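Keeping a small bookshelf clean, straight and dry

I moved into the apartment on Ivcombe with twelve boxes of books and one narrow set of shelves, so I've had plenty of practice at squeezing, dusting and drying things out (mostly drying things out, that first August). These are the habits that stuck, in no special order.

Dust from the top down. I know everybody says it, but I still catch myself starting at eye level and then knocking a whole gray blanket onto the shelf I just finished! Pull out a handful of books at a time, hold each one firmly shut, and brush along the top edge away from the spine. A soft paintbrush is great for this. Mine is a two-inch one that has never seen paint, and it lives on a hook behind the door so it can't get borrowed for the deck.

Skip the damp cloth on paper and cloth covers. Shiny covers can take a barely damp wipe if you dry them right away, but anything with a weave to it will show a tide mark forever. For grubby spots on plain paper I use a white vinyl eraser and go gently, one direction only. Pink erasers smear. Ask me how I know.

Don't pull a book out by the top of its spine. Push the two neighbors back a little and grab the one you want around its middle. If you can't get your fingers in there, the shelf is too full, and you need to take a couple out before something tears. 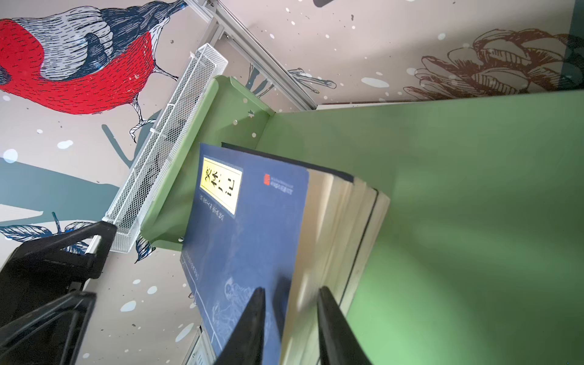 Leaning is the other thing that wrecks books, especially the fat ones. A thick book left at a slant for a summer will twist, and it never really goes back. I like bookends with a wide foot that slides under the first few books, and the cheap metal kind from Ulholm has held up fine for me. If yours skate around on a painted shelf, cut a piece of that rubbery drawer liner and stick it underneath. Really tall or heavy books can just lie flat, biggest on the bottom, and I wouldn't pile them too high or you'll never want to look at the bottom one again.

Now, smells. If you've brought home something from a yard sale that stinks of basement, put it in a big lidded tub with an open dish of baking soda next to it (next to it, please, not sprinkled in the pages, I spent an entire evening shaking that out). Stand the book up with the pages fanned a bit and leave the lid on for a week or two. Change the soda and go again if it still makes you wrinkle your nose. Anything with fuzzy mold on it stays outside, and I'd think hard about whether you need it at all.

Leave a gap at the back. I set my books 2 inches off the wall, and it made a bigger difference than the dehumidifier did, at least on the side of the room that faces north. An outside wall gets cold and clammy in winter and the books right up against it get that wavy look. A strip of scrap wood along the back of the shelf keeps everything lined up so you don't shove them in too far.

Sagging shelves: flip them! If the board is the same on both faces, take everything off, turn it over and let the weight pull it straight again. I did this with the Matsuda shelves in the hallway and got a few more good years out of them. The heaviest books should go toward the ends, over the brackets, and the paperbacks in the middle.

One more for sticky price labels. Warm the label with a hair dryer on low, then lift a corner with a fingernail and peel slowly, keeping it nearly flat against the cover. Leftover goo on a glossy cover comes off if you dab it with the sticky side of some tape. I tried the Covby label remover too and it's fine on glass jars, but it left a dull patch on a cookbook jacket, so now it stays in the kitchen.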